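Gencombe Robotics Club – Arm Handbook
Section 7: Grasping tall cylinders

1. Log in to the Estine console and load profile 19.
2. Jog the gripper toward the side of the cylinder at slow speed. Stop before the finger touches the surface.

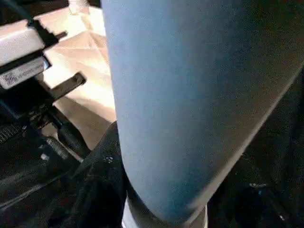
Can I skip the slow approach if the profile is already saved?
No. The saved profile sets grip force only, and approach speed goes back to the default at every login.

3. Close the fingers in short steps. Stop when both are in contact.
4. Hold for 7 seconds before lifting.

Caution: Keep hands outside the taped line while the arm is enabled – this includes the person at the console.

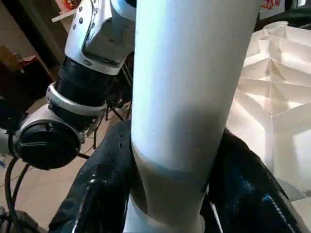
5. Lift straight up, then save the run to the Awad folder.

Note: If error 949 appears, press Stop and tell Raed Harb or Viorica Gavrilă. Do not restart the arm yourself.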